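I signed up for the rowing class at the Vandport gym back in June, mostly because my coworker Khang Diệp would not stop talking about it. The first session was rough! I figured my legs from years of spin would carry me (they did not), and I got off the machine after 1,289 meters with my arms shaking so hard I couldn't open my water bottle.

Anyway, I kept going. Our coach, Sorin Furtună, has this way of walking past and saying "slower" very quietly, and it took me months to figure out that he meant the slide back up and wasn't asking me to take it easy. Once that clicked, everything got smoother, and last week I did 3,536 meters without stopping once. I may have yelled a little.

They're opening a second studio in Nalasthorpe after the holidays, with early classes, so I'll be the sleepy one in the back row. Khang already put both our names down for the first 6 a.m. slot, so I guess I'm going to bed at nine from now on.

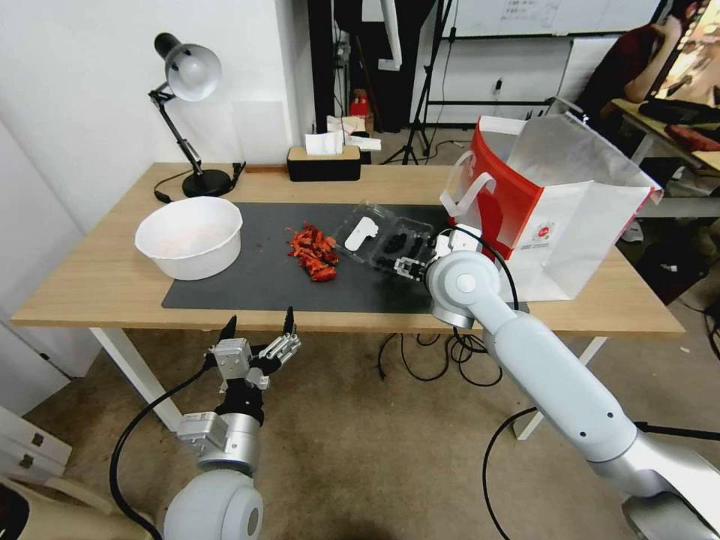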